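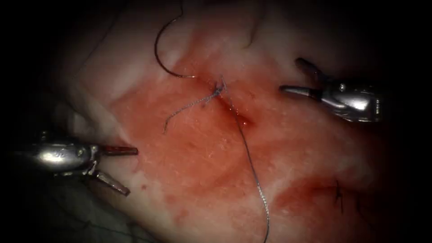

Figure 7.0 Two robotic surgical instruments at either side of a tied suture.

Chapter 7
When Citizens Take to the Streets: Protest and Foreign Policy

Can a crowd in a public square change what a government does beyond its borders? People have argued over that question for as long as there have been crowds and squares, and it is one of the liveliest puzzles in this whole book!

Let's start in Cattaneo, a harbor town with a ferry dock, a fish market and, until recently, very little interest in treaties. In August the national government announced that it would let a neighboring state use the port for naval supply ships. A schoolteacher named Kofi Asamoah read the notice, made a sign out of a cereal box and stood outside the harbor office with it. By evening 124 people were standing there too. Two weeks later the police put the crowd at 1191, while the organizers claimed up to 2000. (Hold on to that gap between the two figures, because we'll come back to it in Section 7.3.)

The marchers did not agree with one another, and this is where it gets really interesting. Some opposed any foreign ships at all. Others liked the alliance fine but wanted parliament to vote on it first. The fishing crews mostly wanted to know where they would tie up their boats. Newspapers in the capital called all of them "the anti-port movement," and the name stuck, much to the annoyance of the crews.

Parliament did hold a vote in the end. The port agreement passed with 151 members in favor, but with a time limit and a yearly review added to the text. Did the marchers win or lose? Ask three political scientists and you may well get four answers.

In this chapter you will meet the main ways scholars measure public opinion on foreign affairs, look at how protest groups form and split, and compare Cattaneo with the quieter campaign in Grakis, where hardly anyone marched and the government changed course anyway.

Key terms: public opinion, coalition, turnout estimate, ratification, framing

Before you read: Think of a foreign policy issue that people in your own town have argued about. Who spoke up first, and who was listening?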